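3. Condition of Shared Work Surfaces

3.1 Scope of the survey

The survey covered 355 work surfaces in shared workrooms at the Bloxham and Girnen sites. A work surface was taken to mean any tabletop, bench top, or loose board on which people regularly carried out tasks while seated or standing. Floors, shelves, and window ledges were left out, as were surfaces used only for eating. Loose boards were recorded separately from the tables under them, so that a mark on a board would not be credited to the table, or the reverse.

Each surface was inspected by two people working apart from one another. Lahcen Tazi led the inspections at Bloxham and Salma Belkadi led those at Girnen. Inspectors used the same printed form at both sites and entered every mark under one of four headings: smudge, scuff, speckled stain, or cut. Marks that fitted more than one heading were entered under the one that took up the larger area. Where the two inspectors disagreed, they returned to the surface together and settled on a single entry. More than 1,170 marks were entered in this way, with scuffs making up the largest group at both sites and cuts the smallest.

3.2 Color and visibility

Light surfaces received more entries than dark ones. We do not take this to mean that they were in worse condition. A gray scuff on a charcoal bench top is hard to see under ordinary room lighting, and several such marks were found only when the inspector bent down and looked along the surface toward a window. The same mark on a white board was seen from the doorway. Users made similar remarks during the interviews. They described white tables as dirty and dark tables as clean, even in rooms where both had been wiped on the same schedule.

Colored smudges raised a further problem. Faint tints of red, pink, or yellow spread over a wide area have no clear border, and inspectors found it hard to say where one mark ended and the next began. The form was changed in June so that a tinted area could be entered as one mark with an estimated extent. Entries made before the change were reviewed and brought into line with the new rule. Figure 2 gives an example of faint discoloration of this type.

Figure 2. Reddish-pink smudges and scuff marks across the middle of a white foam board on a light wooden tabletop.
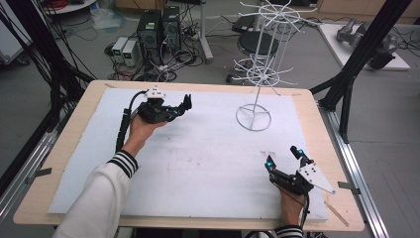

3.3 Loose boards and fixed tops

Loose boards were common at Girnen and rare at Bloxham. They were usually put down to protect the table beneath or to give a plain, even background for close work. The protection was real where the board stayed in one place. Where boards were moved often, grit collected underneath and the tabletop showed fine scuffing in the area the board had covered. This scuffing could not be seen in daily use and had not been reported by any of the people interviewed.

Foam boards marked more readily than any other surface in the survey. They dent under light pressure, and a dent holds dirt that a cloth passes over. Some rooms turned the board over once the upper side was considered too marked, which doubled its useful life but hid the used side from inspection. We therefore asked that both sides be shown. Fixed tops with a matte finish came next. Gloss finishes collected fewer marks but were disliked by users, who complained of glare in the afternoon and in some rooms had covered the surface with paper.

3.4 Cleaning practice

Written cleaning instructions existed for every room at Bloxham and for most rooms at Girnen. They called for a damp cloth at the end of the day and a cleaning agent once a week. In practice the damp cloth was used across the middle of the table and around whatever had been left standing on it. Stands, lamps, and tools were seldom lifted. Speckled stains were recorded most often near the edge at which people worked, and they were the type of mark most likely to remain from one inspection to the next.

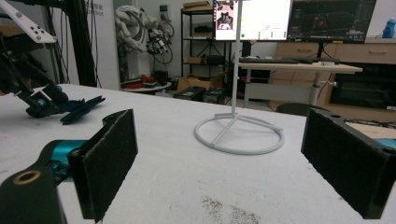

Two cleaning agents were in use during the survey period. Drorkadden, a mild liquid soap, was supplied to Bloxham. Girnen used Ikamby, a cream with a fine abrasive. Staff at Girnen considered the cream more effective on old stains, and the inspection records offer limited support for that view. The same records show more light scuffing on matte tops at Girnen, some of it in the circular pattern that a hand makes when rubbing with a cloth. The two sites also differed in the age of their furniture and in the number of people using each room, and the survey was not designed to separate these effects.

Interviews with cleaning staff suggested that time was a greater limit than materials. A table cleared by its users took a short while to wipe properly. A table left as it was at the end of a task could not be cleaned without moving items that the staff had been told not to touch. At Girnen, Belkadi arranged for one workroom to be cleared by its users at 5 p.m. each working day for the rest of the survey. Speckled stains in that room fell at the following inspection, while scuffs stayed at their earlier level. Results for the remaining rooms are given by surface type in Section 4.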